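Veltetti garment perception module: frequently asked questions
Maintained by Nadège Hamel and Arsen Hutsuliak. Last updated August 19, 2022.

What does the module do?
It takes the view from the gripper and returns a mask for each piece of cloth, plus a list of suggested grasp points. It does not plan the arm's path. Use Jurnthorpe or your own planner for that.

Does the background matter?
Yes. Version 2 was trained mostly on plain tables and often drew the mask edge in the wrong place on printed fabric. The June release added 800 labelled views, many with patterned bedding.

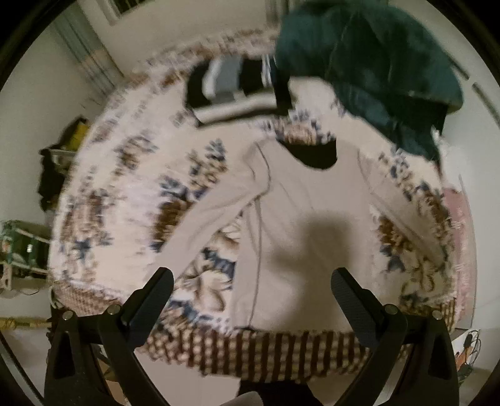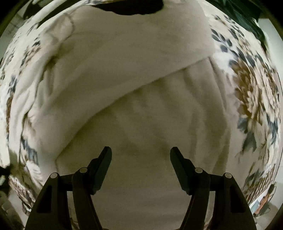
Plain light-coloured fabric on floral bedding, seen between the open jaws: a long-sleeved top (first) and a folded fleece blanket (second).

Why do I get two masks for one folded blanket?
The fold line is being read as an outer edge. Set merge_folds to true. If the masks still don't join, raise the merge distance from its default of 21 pixels.

Are the gripper fingers masked out?
Yes, as long as you supply a finger mask for both the open and closed positions. Without one, the finger pads may be labelled as dark cloth.

Do I need to correct the lens first?
No. The module expects the raw wide-angle view. Flattening it beforehand makes the grasp points worse near the edges.

How are shadows handled?
Soft shadows are usually ignored. Hard ones can still split a sleeve from the body of a garment. This is issue 93 in the tracker and is open.

Who do I contact about labels?
Trinity Yazzie looks after the label set. Send her the log file as well as the view.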